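Rapport d'avancement, novembre
Projet Malano, atelier partagé du Moulin
Rédaction : Gayan Munasinghe

1. État du poste
La tour est couchée sur la table en profilé aluminium, panneau latéral déposé. Le plateau de composants est imprimé en 3D, révision 6. Les logements du processeur et de la mémoire ont été repris après les essais du mois précédent.
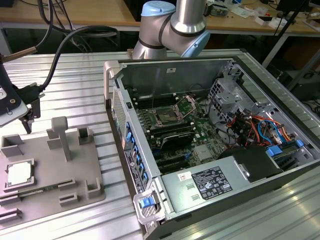

Fig. 1. Poste d'assemblage, processeur dans son logement, socket ouvert.

2. Prise du processeur
La saisie se fait entre deux doigts, sans ventouse. Sur 73 cycles à vide, 33 ont demandé une correction de position, presque toujours en rotation. Le recalage du repère plateau est en cours. La fermeture du levier reste manuelle.

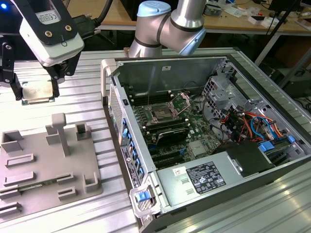 Fig. 2. Processeur tenu par la pince, au-dessus de la table.

3. Budget et suite
Dépenses engagées sur la tranche Sterkivari : 3 000 euros, doigts de rechange compris. La commande Dilliner n'est pas encore facturée. Prochaine étape : insertion de la barrette mémoire, avec limite d'effort à fixer avant tout essai sur la carte mère.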